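Home Tickets My Queue Knowledge Base Log out

Ticket 242 — handheld gripper, finger stops short on close
Product: Godaleck handheld gripper, Nuchit control board
Opened by: Tane Faulkner
Assigned: Nam-gil Yeom, Rellilel support
Status: open, waiting on parts
Priority: was low, now high (see pinch note)

PROBLEM

Gripper closes most of the way then quits. No error on the display, no beep. Trigger released and pulled again, it'll sometimes finish the stroke and sometimes not. Started in January after we swapped the finger strips. Didn't log it at first, thought it was me not squeezing properly.

Then yesterday it did the opposite — stalled, I let go of the trigger, went to clear it with my thumb, and it finished closing by itself. Got the side of my thumb. No blood, sore nail. Tagged the unit out and told the other two people who use it.

Firmware is whatever came with the Tenance update, haven't touched it since.

TRIED SO FAR (Tane)

- Power cycle. Fine for 5 cycles, then back.
- Different battery. Same.
- Different cable to the laptop. Same.
- Wiped the finger strip down with a dry cloth. No change.
- Re-ran the homing routine. Passes every time, which is annoying.
- Checked the trigger spring, returns fine by feel.

REPLY — Nam-gil, 9:40 am

Thanks Tane. First thing, please don't run it with anyone's hand near the finger, even powered down. Pull the battery, wait, then touch. A move that finishes after the trigger is released shouldn't be possible, the board is meant to drop the command. So either the release signal isn't getting there or the stall timer is holding the old target and retrying. Treating it as a safety fault from here.

Questions:
1. Is the strip seated straight in the oval opening, or leaning to one side?
2. Anything caught down where it comes out of the housing?
3. What's the stall timeout in the config?

Can you send the view from the onboard camera, unit held level, no load.

REPLY — Tane, 10:15 am

Held level in the office, nothing gripped. Red label is down at the bottom of the finger, if you need that to tell which way round I've fitted it.

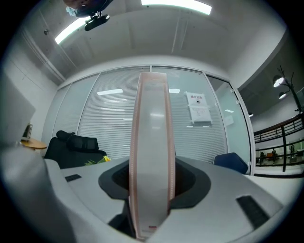
FOLLOW-UP CHECKS

Answers to yours:

1. Looks straight enough to me but I don't have a good one to compare. Can feel a bit of drag on the left edge if I slide it by hand (battery out!!).
2. Shone a torch in, couldn't see anything.
3. Timeout is 300 ms. Retry count is 2. Don't remember setting either, could be from the update.

Also ran the log with the unit clamped to the bench and a foam block as the target, me standing back. Stalled again. Motor current climbs, drops off, then there's a second push well after the trigger reads open. So the release signal IS getting to the board — it's just ignoring it. Log attached.

REPLY — Nam-gil, 11:30 am

Log is very useful. Second push matches the retry. Two seperate things I think:

a) drag on the strip trips the stall detection early
b) retry doesn't check the trigger before it fires

(b) is ours. Set retry count to 0 now, save, power cycle, read it back to make sure it stuck. Raising this with firmware as a blocker.

For (a), sending you a new strip and the guide insert that sits inside the opening. Don't sand or trim the old strip, I want it back.

REPLY — Tane, 1:05 pm

Retry at 0, read back ok after teh power cycle. Clamped test with the foam again. Still stalls, but stays stalled, no second push. So much better, but not fixed.

Leaving it tagged out until the insert turns up. Will fit both parts, rerun the clamped test and post the log here before anyone picks it up by hand.

Can you confirm whether the other Godaleck unit needs the same change? It's on the same firmware, old strips, hasn't stalled that I know of.

REPLY — Nam-gil, 1:20 pm

Yes. Same change on that one, today please — retry to 0 before it's used again. Keeping the ticket open.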